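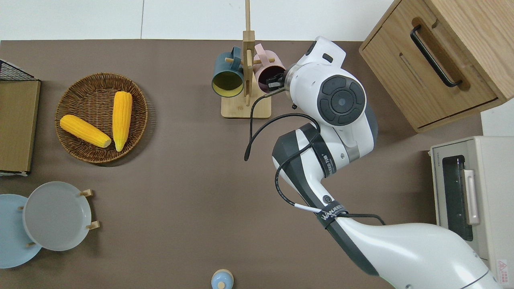
Home Meetings Classes Holidays Contact
Search this site Enter keywords Go

Minutes, Adult Learning Group, Plinico Street Synagogue
Thursday, April 7, 2022

I took the notes again, so if something sounds like me and less like you, write to me and I'll fix it before the next meeting. We started late because the side door was locked and half of us were standing at it.

February minutes: approved, with one correction. I had written that the Musura lectures were canceled. They were moved to the fall. Sorry, everybody!

Passover class. We're going ahead with the evening class on the Haggadah, and I'm really happy about how it's shaping up. The plan is to spend most of the time on the Four Children (people always want to argue about the wicked one, so let's give them room) and leave the songs for the end. There was a long back-and-forth over whether to use the blue booklets or the new translation from Thiele Press. I like the blue ones, I grew up with them, but the print is tiny and three people at the table said so at once. We voted for Thiele. We need 30 copies and I'll order them tomorrow morning.

Money. We have $300 left in the book fund before that order. A question came up about charging for the class and the feeling was a pretty strong no. We'll put out a box and people can give if they want to.

Weekly Torah study. Attendance is fine on Shabbat afternoon, but the weekday session is down to 6 regulars. One idea was to drop it. I spoke against that, and I'll own up to being one of the six. Another idea was to move it to the lunch hour and read just a few verses with Rashi, nice and slow, no homework. We agreed to try lunch after the holiday and look at it again in the summer.

Visit from the Drirard congregation. They'd like to come over for a shared evening of learning during the Omer, and they've asked if we would pick the text. Suggestions were Ruth, the first chapter of Pirkei Avot, or something on the laws of gleaning. Ruth had the most support, but then somebody pointed out that we did Ruth with them last time, so Avot it is. I'm writing back to them this week. They'll also need to know about parking, which is terrible on our block, so I'll send the map.

Library shelves. Still not sorted. There are 2 full sets of the Mishnah and one that's missing Nezikin, and if you have it at home please just slip it back on the shelf, no questions asked.

To do
Me: Thiele order, letter to Drirard, parking map, corrected February minutes
Class group: source sheets for the Four Children
Rabbi's office: confirm the small room for the lunch session

We closed with a short teaching on the month of Nisan and went home. Next meeting is after the holiday, same room, and I'll check on that side door.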